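22/07/2023

Well, the windows are ordered. I said I wouldn't write about the house again until something had been decided, and now something has, so I'm allowed.

We went with Declercq in the end. I know, I know, I spent most of February telling everybody it would be Karell, and I still like the Karell sample better (it's sitting on the landing and I open and close it every time I go past, it has a lovely heavy click). But Karell only wanted to do the whole house in one go, and we can't do the whole house in one go, we can do the back. The back is where the wind comes in anyway. Declercq were happy to do just the back bedrooms and the kitchen and leave the front for another year, and the man who came to measure took his shoes off at the door without being asked, which won my mother over completely.

Triple glazing or double was the big argument. I was all for triple, I'd read so much about it that I was dreaming in spacer bars. Then Odette Baudry came by (she did her own place on Noradine Street two years back, every window and the attic hatch too) and she stood in the back bedroom with her hand flat on the wall under the sill and said, your glass isn't your trouble, your trouble is what's around it. And she pulled off a bit of the trim with her fingers, just like that! Nothing behind it. A bit of old newspaper and then a gap I could have posted a letter through. So all those winters of me hanging a blanket over the glass, and the cold was walking in around the side.

So it's double, and the difference goes on having them sealed in properly, foam in the gap and tape on the inside and new trim over the top. The extra for the sealing is $459 for the lot, and I signed for that part more cheerfully than for any of the rest. They say 7 weeks for the frames to come. I've put a pencil mark on the kitchen calendar and I'm not going to call before then, or I'll try not to.

The attic is the other thing. I went up there this morning before it got too hot, which was already too hot, with the flashlight and the tape measure and one of those paper masks. The old batts are in a sorry state over the bathroom, all squashed flat where somebody once laid boards on top of them, and there's daylight showing by the chimney. I wrote down everything twice because my first set of numbers had sweat on them. Joists are fine. I want to seal around the pipes and the light fittings before we lay anything new, and I've got two tubes of the Sokar sealant left over from the bathtub, though I have a feeling it's the wrong sort for up there. Must check the label. Must also check about the chimney, I'm not putting anything near that until I've asked somebody who knows.

I lasted 30 minutes and came down looking like a chimney sweep. Mom laughed so hard she had to sit. She thinks the attic should wait until the fall and she's probably right, but I hate knowing about that daylight now. I can feel it up there.

Other news, there isn't much. The beans are doing nothing. I slept badly, then well. I cleared the stuff off all the back sills so the measuring man could get at them, and I still haven't put any of it back, so the spare bed is covered in candlesticks and seed packets and that radio. I suppose it can all stay there until the windows come, unless somebody visits.

Tomorrow I want to find the paperwork for the furnace, because Odette says it may be bigger than we need once the drafts are gone, and I'd like to know what size it even is. It's in the blue folder or it's in the box under the stairs. Early night now, my knees are killing me from those joists.

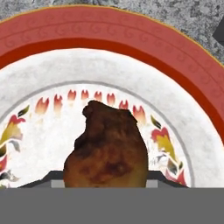
The red plate with the gold edge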